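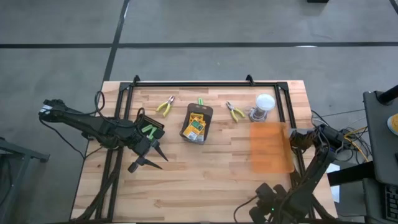
Oil and wax are the two finishes most people reach for when a wooden worktop starts to look tired, and either will do the job if the wood is clean and bare first. The trouble is usually in the preparation. A light butcher-block top like this one shows every ring and dark patch, so it pays to deal with marks before any oil goes near it. Oil darkens pale wood slightly, and it darkens a stain a good deal more.

Start by washing the top with warm water and a little washing-up liquid. Use a cloth that has been wrung out well. Work along the grain, wipe again with clean water, and dry it straight away with an old towel. Leave the wood overnight before sanding. Damp fibres tear and the surface comes up furry.

Sanding

For a top in fair condition, 100 grit is coarse enough. Go over the whole surface, not only the bad parts, or you will end up with shallow dips that catch the light. Change to 200 when the marks have gone and finish by hand with a cork block. There is no need to go finer on a working surface. A top polished with 800 grit feels pleasant for a day or two but takes up less oil, and you will be doing it again sooner.

Vacuum the dust and then wipe with a barely damp cloth. Check the underside while you are down there. Most people never oil it, and a top sealed on one face only is more likely to cup.

Removing marks

White rings are moisture trapped in the old finish and normally sand out with the first pass. Black marks around a sink or under a tin are iron stains. Oxalic acid, sold as wood bleach, lifts most of them. Wear gloves, follow the packet, and rinse it off properly. Lemon juice and salt will work on faint marks if you leave it for an hour and repeat.

Burns need scraping. A sharp cabinet scraper held at a slight angle is easier to control than sandpaper, though it takes some practice. Try it on an offcut first.
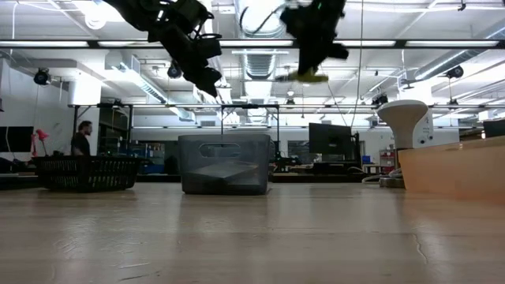 Turmeric and beetroot fade by themselves in strong daylight. I have had a yellow patch disappear over a fortnight in March with no treatment at all, so wait a while before you sand anything orange.

Oiling

Any food-safe oil sold for worktops is fine. I use Enska, mostly because the hardware shop in Gorkstead keeps it. Anderson Fagundes, who taught me to do this, prefers Brultalar wax over two coats of oil, and his tops do bead water for longer. Wax is harder to patch, however. If you cook every day I would stay with plain oil.

Don't use olive or sunflower oil. They stay sticky and go rancid.

Put on the first coat generously with a lint-free cloth, leave it for twenty minutes, then wipe off everything that has not soaked in. Puddles dry to a tacky skin that has to be scraped away. Two more thin coats the next day will do for most tops. End grain drinks more – give the cut ends and the edge of any sink opening an extra coat while you have the tin open.

Oily cloths can catch fire by themselves when they are left screwed up. Spread them flat outside until they are stiff, or soak them in water before they go in the bin.

Looking after it

Wipe up spills when they happen and keep wet tins and cast iron off the wood. Use a board for cutting. Stand the kettle on a trivet, or move it now and then, as the steam dries out one spot. Avoid bleach sprays and anything sold as a cream cleaner.

Flick a few drops of water on the surface every couple of months. If they sit up in beads, leave it alone. If they spread and darken the wood, it wants another coat.

A reader, Suha Hamdan, asked whether a varnished top can be changed over to oil. It can, but all the varnish has to come off, including what has sunk into the joints between the staves. Use a scraper first and begin sanding at a coarser grit than I have given above. Allow a full weekend, and keep the kitchen door shut while you do it.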